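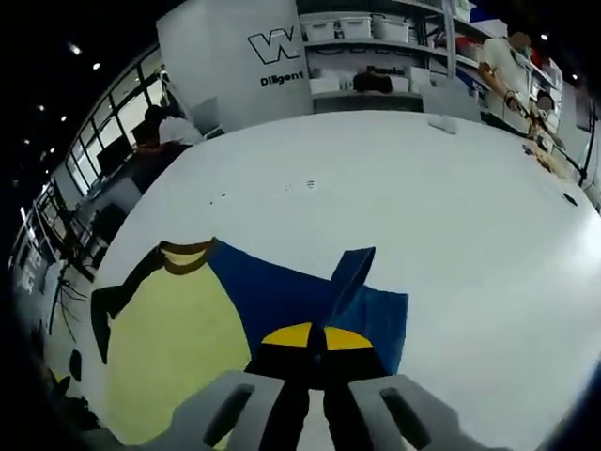 *Category: Textile handling*

## Flat folding

**Flat folding** is the folding of cloth on a level work surface, as opposed to folding in the air or against the body. It is used for towels, napkins, garments and cut fabric.

### Procedure

The cloth is spread with its edges free of overlap. One corner is then pinched and lifted, which raises a flap while the remaining area stays on the table. The flap is carried to the opposite corner or edge, laid down and smoothed from the fold outward. Pieces with straight-cut edges are aligned by edge; irregular pieces are aligned by fold line.

### Work surface

Smooth white tabletops are common, as colored cloth shows clearly against them. The Hatel pattern, used in the Naltulmont laundries, calls for a border of 10 cm on all sides of the cloth. Trimmed fabrics are kept to one side - a raised trim can leave a mark in thinner cloth stacked on it.

### Grading

The Pelkonen scale rates a finished fold from 1 to 7 by edge offset. A trial at Bedport graded 1101 folds, of which almost 7 percent were rejected for skewed corners.

### See also

- Ironing
- Linen storage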